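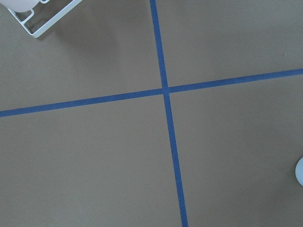
Figure 3. Work surface with crossed strips of blue tape; part of a white wire rack at upper left.

4.2 Equipment budget

The Umali cell was planned for 22 months of use. Arm lease and spare grippers took 70 percent of the funds, and fixtures were held to 34 dollars per station. Racks were bought in one order from Provanard. Yap and Espiritu priced a machined base plate at 1792 dollars; the purchase was put off until September, after the second review.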